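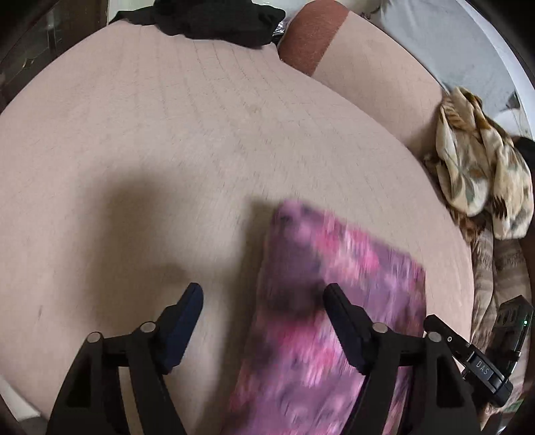 粉紫色印花布与米色软垫面,垫面有浅格状缝线。

搜索本站 输入关键词 搜索

三月 文/Steinarsdóttir(Dasdale 家居织物栏)

浅色软垫上放深色印花布:防染、除斑、折叠与存放

适用范围:床垫、大坐垫、脚凳等带软质填充的浅色垫面,以及平时铺在、叠在或临时搁在上面的小块印花布。皮革、人造革和涂层面料不适用。真丝和羊毛面料只参考折叠与存放两节,清洗按洗标执行。

一、放置前的检查

浅色垫面最常见的两类问题是染色转移和局部积尘。染色转移多发生在品红、紫、藏蓝和黑色的印花布上,条件是潮气加压力。干布平放在干垫面上,短时间内一般没有问题;布稍带潮气,上面又有人坐或压了重物,浮色就可能进入垫面的绒毛。

新买的印花布先做擦色测试:

1. 剪一块白色纯棉布,用清水浸透后拧到不滴水。
2. 包住食指,在印花布颜色最深的位置来回擦拭,力度与擦桌面相当。
3. 翻看白布。没有颜色,可以直接使用;有淡色,单独洗一次再测;颜色明显,这块布不要与浅色垫面直接接触。
4. 另取干白布在同一位置再擦一遍。干擦也掉色的,属于表面浮色过多,洗前不要折叠存放,折痕处会互相沾染。

混色花型要把每种颜色都测到。同一块布上浅紫不掉色而深紫掉色,很常见,只测底色得不到有用的结果。正反面也要分开测,印花布的反面着色浅,浮色通常少一些,但不排除例外。

垫面本身也要看一遍。侧光下检查缝线凹槽,手电筒放低,光线与垫面接近平行,绒毛倒伏、起球和浅色污渍都会比顶灯下清楚。发现已有的斑点,先处理斑点,再铺布。把布盖在旧污渍上会使其继续吸潮,时间一长边缘发黄。

二、垫面除尘

顺序固定为先干后湿。没有吸尘就上水,灰尘会变成泥浆渗进填充层,干后留下一圈水印。

吸尘用扁嘴或软毛圆刷嘴。Vurneck 的窄扁嘴口径合适,能贴住缝线走,其他牌子只要嘴口没有毛边都可以代替。吸力调到中低档。吸力过大时面料被吸起,填充层与面料之间的粘合点容易松脱,表现为垫面某处鼓起后不再回落。

走法:

先沿横向缝线,逐条吸到头;再沿纵向缝线,同样逐条走完。最后处理格子中间的平面部分,吸嘴单向拖动,不来回推。绒面织物来回推会出现深浅不一的条带,看上去像没吸干净,用软刷顺一遍即可恢复。

缝线交叉点积尘最多,吸之前用干的软毛牙刷挑几下。硬毛牙刷会刷断缝线表面的纤维,不要用。

宠物毛发用微湿的橡胶手套收集,手掌朝一个方向抹,毛发会卷成条,拾起即可。手套的湿度以甩不出水珠为准。粘毛滚筒也能用,但滚筒胶会在绒面上留下极薄的胶层,日后更容易沾灰,每月使用一次以内为宜。

三、深色小点与浅色渍的处理

小点先判断是附着物还是渗入的污渍。用指甲背轻刮,能刮起的是附着物,用扁嘴吸走或用胶带点粘。刮不动的按污渍处理。

通用清洗液配比:清水 200 毫升,中性洗涤剂 4 滴,搅匀后静置到泡沫消去大半。配液用水不超过 33 ℃。水温再高,蛋白类污渍(汗渍、奶渍、血渍)会固着,后面很难去掉。

操作:

1. 在不显眼的侧边先试一小块,完全干透后看有无变色或发硬。
2. 白布蘸液,拧到半干。
3. 从污渍外缘向中心点按,每按一次换一个干净的布面。
4. 污渍变淡后,换一块只蘸清水的白布,同样点按,把洗涤剂带走。
5. 干毛巾压在上面吸水,手掌平压,不要拧动。
6. 通风晾干。电风扇可以用,吹风机只能用冷风档。

点按的过程中不要把液体直接倒或喷在垫面上。面料下面是填充层,进去的水要很久才能出来,靠近地面或床架一侧尤其慢。

已经发生染色转移的,处理窗口比较短。颜色还停留在绒毛表层时,用干白布先点按一遍,能带走多少算多少,再用上面的清洗液。Rimora 的织物去渍膏对紫色和品红色浮色有一定作用,薄涂,停留 6 分钟,用湿白布取净。停留时间不要自行延长,膏体干在绒毛里更难清。含氯漂白剂不能用于米色面料,去掉浮色的同时会去掉底色,留下一块偏白的斑,无法修复。

渗入时间较长的颜色只能减淡。处理到与周围差别不大时就停手,继续擦会先把绒毛擦坏。

四、印花布的洗涤

小块印花布建议单独手洗,或者与同色系的布一起装进洗衣袋机洗。洗前把布翻到反面朝外;单层方巾没有里外之分的,花面朝内对折后再装袋。

手洗时水量要足,布在水里应能完全展开。洗涤剂先在水里化开再放布。不要把浓缩洗衣液直接倒在布面上,深色小碎花的边缘会出现晕开的浅圈。浸泡时间从短,有浮色的布不浸泡,下水即洗,洗完即漂。

漂洗到水色清澈为止。首次洗涤的水色较深属于正常情况,每一遍漂洗的颜色应比前一遍浅。若连续几遍没有变浅,说明染料固着不足,这块布以后只能与深色物品同放。

用盐或白醋“固色”的做法流传很广,对多数现成的印花布效果有限。涂料印花靠粘合剂附着,盐和醋都不参与。需要固色的,购买标明适用纤维的固色剂,按包装用量使用。

脱水用低速短时间。取出后抓住两个相邻的角抖平,沿经纱方向轻拉,把歪斜的角拉正。印花布晾干后再纠正形状,需要重新喷湿熨烫,费时得多。

晾晒在阴凉通风处,花面背光。品红和浅紫两类颜色耐光性偏弱,长期日晒后先发灰,后发白,同一块布上深紫小点变化较慢,花型的对比会随之改变。

五、熨烫

从反面熨,垫一层白棉布。温度按纤维成分设定,混纺取其中较低的一档。熨斗直上直下地压,需要移动时提起再落,布边部位尤其如此,推着走会把斜边拉长。

不要直接在软垫面上熨布。垫面看着平整,底下是填充层,受热受压后可能局部塌陷,蒸汽也会把浮色带入垫面。没有熨衣板时,在硬质桌面上铺一层对折的厚棉毯,再铺白布,效果与熨衣板接近。

熨好的布摊开放凉再折。趁热折叠,折痕会定型,下次使用时需要重熨。

六、在软垫面上折叠小块布

软垫面可以用作临时折叠台,前提是垫面和布都干透。软面与桌面的差别在于支撑:手一按,垫面下陷,布跟着起皱,所以下手位置要与硬台面有所区别。

1. 先清空垫面,吸尘或掸净。碎屑会被折进布里。
2. 布摊开,长边与垫面上的缝线对齐。有格状缝线的垫面,线可以直接当参照线用。
3. 从中间向两侧抚平,手掌放平,压力要轻。
4. 拿住同一侧短边的两个角,提离垫面后再向对边折。贴着绒面拖,布的下层会被绒毛带住,上下层错位。
5. 对齐角,再对齐边。角对准而边不齐,多半是布在晾干时已经走形,留到下次洗后再拉正。
6. 按存放尺寸继续对折。薄布折到巴掌宽就够,再折会在中心形成硬棱。

布角滑、难拿的,先让它离开垫面边缘一段距离,从布边下方挑起一点再捏。只捏上表面,薄布会起一个小尖,松手后留下夹痕。使用夹取工具时,夹口垫软橡胶或套棉布指套,夹住布边以内一指宽的位置,垂直提起,离开垫面后再横移。夹口有金属螺钉或铆钉的,注意露出的棱角不要刮到绒面,刮起的纱圈用细钩针从反面带回,不能剪。

斜着放的布先转正再折。以一个角为支点转,另外三个角跟着走,比四角来回拉省力,也不容易把垫面绒毛搓乱。

七、隔离层

印花布需要长期铺在浅色垫面上的,中间加一层隔离布。要求:白色或本色,纯棉,密度中等,洗过至少一次。尺寸比印花布四边各宽出一掌。塑料膜不要用,不透气,潮气会积在膜与垫面之间。

隔离布与印花布同时取下、分开洗涤。洗前查看隔离布上有没有颜色,有则说明印花布仍在掉色,隔离层要保留;连续几次都干净,可以撤掉,撤掉后的头一个月多翻看垫面。

容易滑动的组合,在隔离布四角缝短棉带,压在垫子下方。防滑网垫可以用于椅垫底部,不宜夹在浅色绒面与印花布之间,部分网垫的材料受热后发粘,会在绒面上留下网格印。

八、存放

折好的布立放在抽屉或浅盒里,折边朝上,取一块时其余不动。深浅色之间插一张无酸纸或一层白布。盒底不铺报纸,油墨会转移。

纸盒存放注意防潮。梅雨季节每隔一段时间打开通风,选晴天的下午,早晚湿度高,开箱反而把潮气放进去。干燥剂放在盒角,用棉纸包一层,不与布直接接触。樟脑制品同样隔开,有些印花的粘合剂遇到樟脑会变软发粘,两层布粘在一起,揭开时花面受损。

软垫不用时盖一层透气棉罩。床垫和大坐垫定期调头,受压位置轮换。脚凳一类尺寸小的,放在不被阳光直射的位置,避免一侧褪色。垫面上不要长期压放箱子或成摞的书,压痕超过一季,绒毛需要用蒸汽挂烫机悬空熏过再刷,仍未必能完全复原。

九、故障对照

垫面出现浅色水圈:点按时水量过大,或只处理了污渍中心。用半干白布把整个缝线格均匀润湿一遍,再压吸晾干,边界会减弱。

垫面局部发硬:洗涤剂残留。只用清水点按,重复到白布上不再起泡。

布面有成片的浅灰绒毛:垫面绒毛脱落沾附。晾干后抖落,余下的用软刷单向刷除;同时检查垫面是否有磨薄的位置。

印花边缘模糊:浸泡过久或水温过高,染料迁移,不可恢复。后续缩短洗涤时间。

折叠后总有一角外露:布已歪斜。喷湿,拉对角线较短的一组,平放压干。

垫面有霉味但看不到霉点:先拆罩或立起通风,底面朝外。通风后仍有气味的,填充层可能已经受潮,表面清洗解决不了,需要拆开检查填充物。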